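Notebook – shelf cell, end effector and workspace rules
March 25, 2022
Entry by Solène Chevalier

Carried over from February: the Clidari checklist still had two different definitions of "clear shelf" in it, one on the startup page and one on the recovery page. Merged them today. The startup wording stays. The recovery page now points to it and has no text of its own on the subject.

Read through the Grorkent site rules again before touching anything. Their section on hand-guided work is stricter than ours on two points: speed is capped before anyone enters the marked area, and the cap has to be confirmed on the pendant by the person entering, not by the person at the desk. We have been doing the second part by voice. Changed our sheet to match theirs.

Limits as set for this cell:
Tool speed with a person inside the line: 200 mm/s
Retreat height before any sideways move: 9 cm
Failed grasps before the run stops and waits for a human: 4

The retreat height was 8 cm until this morning. Raised it after going over the clearance at the rim of the crate. A crate standing upright is fine at 8. A tilted one presents a higher corner, and the planner uses the upright model whatever the crate is doing. Until the model is fixed, the rule is to measure from the highest point on the shelf and enter that by hand.

Approach rule, second draft. Fingers stay parallel and open until the wrist view shows the object between them. First contact is allowed on one finger only if the arm is in compliant mode. If the mode is not shown on the pendant, treat it as stiff and back off. Do not close to "see what happens" – a close command counts as a grasp attempt and goes in the log as one.

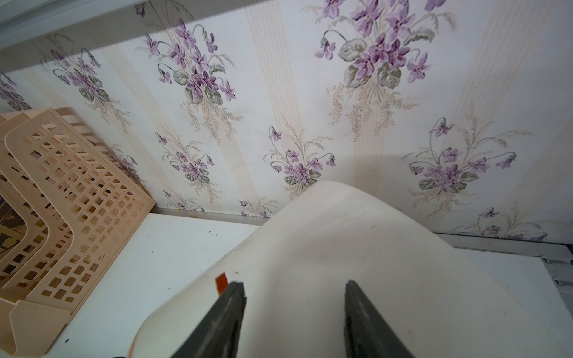

Wrist view, fingers at the white object. Crate on its side against the wallpaper, left.

Large smooth curved surfaces need their own line in the rules. The gap between the fingers says very little about whether there is an edge to hold. Proposed text: "On a curved surface with no visible edge between the fingers, the operator names the intended grasp point before closing." Pavlović has a similar line in the handling guide, worded for suction tools, and it carries over with small changes.

Patterned backgrounds: no rule yet. The Skokumwood procedure asks for a plain backdrop during calibration and says nothing about normal runs. I would keep it the same way here. Plain board up for calibration, board removed and logged as removed before the first run.

Containers on the shelf are to be entered in the run sheet with their orientation (upright, on side, inverted) and whether anything is inside. The old sheet had a single box for "crate present", which I have struck out.

Open items:
– planner model for tilted crates
– stop button label on the desk side is worn, replace
– ask Grorkent if their speed confirmation has to be repeated after a pause, the text can be read either way
– reprint the checklist once the curved surface line is agreed, and pull the old copies from the binder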